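Sports Broadcasting and the Studio Panel
Unit 4 handout: Preparing and Running a Live Discussion Show

Read this before the August workshop. It replaces the two-page sheet from last term, which covered only the running order. Chapter references are to the course reader.

1. What a panel show is for

A sports panel show fills time between live events and keeps viewers with the channel after the event ends. It is cheap to make compared with live coverage. A match needs rights, cameras, commentary and an outside crew. A panel needs a desk, a host, two to four guests and a clip package.

The low cost has a downside. With little to look at, the program depends on what is said. A weak argument on a panel is more obvious than a weak line of commentary over moving pictures. Producers who come from live coverage often underestimate this.

2. Roles

Host. Opens and closes each segment, asks the questions, keeps time. The host may hold opinions but should not need to win.

Guest analyst. Usually a former player or coach. Brings technical knowledge. Often reluctant to criticize former teammates.

Guest reporter. Brings news and context. Should be able to say where a claim comes from, at least to the producer.

Producer. Speaks to the host by earpiece. Decides when to cut an item.

Researcher. Checks numbers before and during the show.

In small stations the producer and researcher are the same person. This was the arrangement in the Hovard case (section 4), and it is part of what went wrong.

3. The running order

Our standard exercise uses a 32-minute program with one break. Write your running order in this sequence:

Opening headline and guest introductions
Main topic, with clips
Second topic, shorter
Break
Viewer questions
Prediction or closing round
Sign-off

Put the strongest disagreement in the main topic. Students tend to save it for after the break, and by then part of the audience has left. Viewer questions should be chosen in advance, with two spares.

Each topic needs one written question that the host can read aloud word for word. "Let's talk about the bowling" is a subject. "Should the captain have changed the bowling before tea?" is a question, and a guest can answer it yes or no.

4. Case: the Hovard correction

Hovard was a weekly evening show on a regional sports channel. In one edition the host stated that a retired batter had finished with 3000 runs for the region. A guest said the figure was wrong. The host repeated it, more firmly, and the two argued until the break. The published record gave 3792.

The channel did not correct the figure on air that evening. A clip of the exchange was shared widely, and the guest declined further invitations. The following week the host read a short correction but described the matter as a misunderstanding.

Points for seminar discussion:

The producer had the record book in the gallery and did not open it. She was dealing with a late clip.
The host had no agreed phrase for backing out of a claim. We will practice some in the workshop.
A correction read a week later reached a different audience from the one that heard the mistake.

Compare this with the Rustemley guidelines in the reader, chapter 6. They ask for a correction in the same program where possible, in plain words, giving both the wrong figure and the right one.

5. When the host also holds a post

Some hosts also work for a club, a league or a governing body. Viewers may not know this. The usual rules are:

Declare the post at the start of any item that touches it.
Do not interview your own employer.
Hand the chair to another presenter if the item concerns a dispute you are part of.

A person who has been a media officer knows what a team wants kept quiet. That knowledge can make for good questions. It can also lead to avoiding them, sometimes without the host noticing. Piretti (reader, chapter 7) argues that declaring the post is enough. Hsueh (chapter 8) argues for a gap between jobs. Be ready to defend one position.

6. Assessment

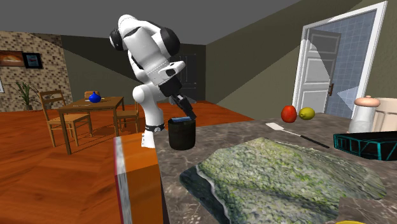 6.1 Written task

Write up to 2000 words on a panel program of your choice. Watch at least two full editions. Identify one moment where a guest challenged the host on a matter of fact, and explain how the host and production team handled it. Include your own check of the disputed fact, with the source.

6.2 Practical task

In groups, plan and record the 32-minute program from section 3. Hand in the running order, the written questions and the research sheet with the recording. The research sheet carries as much weight as the recording.

Roles rotate at the break, so everyone should prepare for two.

Reading: chapters 6 to 8. Chapter 9 is optional and deals with radio.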